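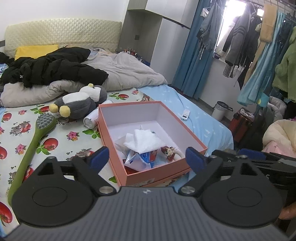

Asunto: Re: Depósito temporal de fondos personales – criterios de acondicionamiento y plazos

A los miembros de la lista:

En respuesta a la consulta remitida por la señora Szénási, que se reproduce al final de este mensaje, la Secretaría de la Red de Archivos Locales de Clidbridge comunica las siguientes precisiones sobre la recepción de fondos personales y familiares en la sede de Holov.

Primero. El plazo de entrega se mantiene hasta el final de marzo. Las entidades que hayan solicitado una ampliación recibirán contestación individual. No se admitirán entregas sin cita previa, y el muelle de la calle Sutherland permanecerá cerrado a partir de las 15 horas.

Segundo. Cada unidad de instalación deberá llevar su número de orden a lápiz en el lado corto y en la tapa, si la tuviera. Se ruega no utilizar etiquetas adhesivas ni rotulador. Los documentos sueltos se entregarán en carpetillas de papel neutro, sin grapas, clips metálicos ni gomas. Las fotografías irán separadas de la correspondencia aun cuando procedan del mismo sobre; en tal caso se dejará un testigo en el lugar original con la signatura provisional.

Tercero. Respecto de las cajas domésticas en las que las familias suelen conservar cartas y recuerdos, el criterio aprobado es el siguiente: el contenido se trasladará a cajas normalizadas y el recipiente original solo se conservará cuando lleve anotaciones manuscritas o cuando el donante lo pida por escrito. Los recipientes conservados se describirán como pieza aparte – con remisión al fondo correspondiente – y no computarán a efectos del espacio asignado.

Cuarto. El espacio asignado a cada entidad es de 8 metros lineales. Las solicitudes que lo superen se remitirán al señor Kristóf Halász, responsable de depósitos, acompañadas de un cuadro de clasificación, aunque sea provisional.

Quinto. El inventario previo se cumplimentará en el módulo de ingresos de Kidine. El fondo de la familia Tóth, ya transferido, consta de 3952 documentos descritos y puede consultarse como modelo; don Zsolt Tóth ha autorizado su difusión entre los miembros de la lista, con exclusión de la serie médica. Quienes carezcan de clave de acceso deberán solicitarla a esta Secretaría indicando el nombre de la entidad y el de la persona responsable.

Por último, se recuerda que el contrato de donación o de comodato debe estar firmado por ambas partes antes del traslado. El modelo vigente es el revisado por doña Viktória Orbán; las versiones anteriores no contienen la cláusula de derechos de reproducción y serán devueltas.

Atentamente,

Trinidad Mangubat
Secretaría de la Red de Archivos Locales de Clidbridge

Boglárka Szénási escribió:

> Estimada Secretaría:
>
> Nuestra asociación prepara la entrega de un fondo familiar con casi 680 cartas, además de varios álbumes. Buena parte del material nos ha llegado en cajas de regalo y de zapatos, algunas con fechas escritas en la tapa por la propia familia. Desearíamos saber si debemos conservar esos recipientes o si basta con transcribir las anotaciones en el inventario.
>
> Agradeceríamos asimismo que se nos confirmara el plazo de entrega – en la circular anterior figuraban dos distintos – y el modelo de contrato aplicable.
>
> Reciban un cordial saludo,
> Boglárka Szénási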